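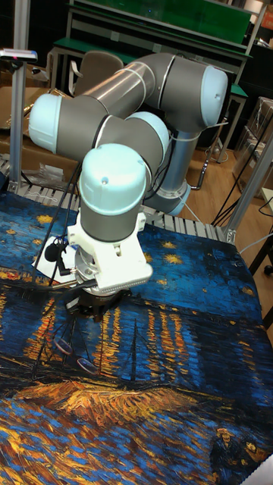 Okay I finished Isska's Loston last night and I need to talk about it!!

So the old ferryman teaches the girl by never teaching her anything. He hands her a bowl of salt and walks off for 2 chapters. I loved him so much.

My favorite bit is the crossing at Rundon, where she asks what the river wants and he just starts singing (badly, the whole village complains).

Tahsin Ranasinghe told me to read it slowly, a chapter a night. I lasted 3 nights, then read 125 pages in one go, sorry Tahsin.

Does anyone know if the salt comes from the Yimer stories? Nuwan Haque thinks it's older than that and I'd love to read whatever he's reading.

Also the dream in the middle, with the heron at the door! I went back to it this morning before coffee and I still don't know who was dreaming.

Starting it again tonight, with a pencil this time.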